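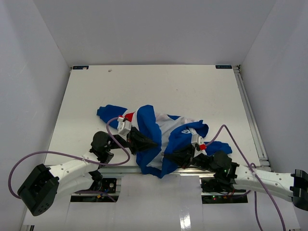

Blue, white and red garment on the white worktable, Plilham sorting room.

Progress report to the Condari Fund
Garment Reuse Program, Plilham site
Submitted 18/03/2022

1. Summary
The program continues to receive, sort, fold and reissue donated clothing. During the reporting period the Plilham site processed 2705 garments. Of these, 300 were set aside for repair and the remainder were folded, bagged and sent to the distribution point at Roris. Spending remains within the approved budget.

2. Sorting and folding
Since February, each garment has been laid out individually on a plain white tabletop before folding. Garments with several colored panels, particularly sportswear and light jackets, were often misfiled under the previous arrangement, when items were sorted by color straight from the bag. They are now grouped by type and size. Sleeves are straightened first, and any part hanging over the front of the table is drawn back before the first fold is made.

3. Repairs
Repair work is carried out at the Guo workshop. Most items sent there needed new zippers or seam work at the cuff. The average turnaround is 4 working days. A small backlog of children's coats remains and will be cleared in the next period.

4. Matters outstanding
Shelving for folded stock has been ordered and has not yet been delivered. Until it arrives, bags will continue to be stored at Roris, where space is available for 90 bags. We request the Fund's approval to carry the unspent shelving allowance into the next quarter.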